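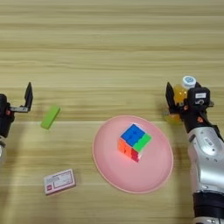
*Reading time: 2 min*

**Figure 1.** Two-arm tabletop setup. The right gripper holds the bottle while the left one stays open; the plate with the puzzle cube lies between them.

### 4.2 Which arm should go first?

We came to this part of the study by a rather roundabout road. When Nawal Saber and Rachid Bouzid wrote the first version of the Tremudham planner, both arms were asked to choose a target at the same moment, and a good deal of our first November was spent watching them choose the same one (often the cube, which we had all grown quite fond of by then). The planner described in this paper does something simpler and, we think, kinder to the hardware. One arm is named the leader for each step, it announces its target, and the other arm must wait with its gripper open until the leader's path is known.

The setup in Figure 1 is typical of the layouts we used. The objects differ in shape and size on purpose: a bottle is tall and has to be gripped from the side, a card box lies flat and offers very little to hold, and a small block sits somewhere between the two. The cube on its plate is there to test whether an arm will reach over a raised rim without touching it, a skill we had badly underestimated when we planned the work.
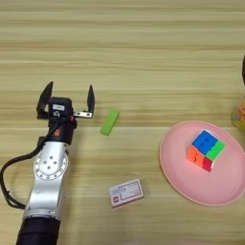
The waiting rule has a cost, of course, and we want to be fair about it. An arm that waits is an arm that isn't working, and Folasade Akinola argued from the start that the pause should be as short as we could safely make it. After trying several settings at the Perkville lab we fixed it at 2 seconds, and we kept that value for all 2000 runs reported in this section. Constanza Toledo then repeated 12 of the layouts at Busance with the leader role swapped from left to right, and the order in which the objects were picked changed much less than we had feared.

What did change was the path of the second arm. With the left arm leading, the right arm tended to swing wide of the plate on its way back, and Youssra Kettani traced this to the way our planner pads the space around any object resting on top of another. We have left the padding as it was for the results below, so that they can be compared with the earlier Rangel trials, and we take up a tighter version of it in Section 4.3.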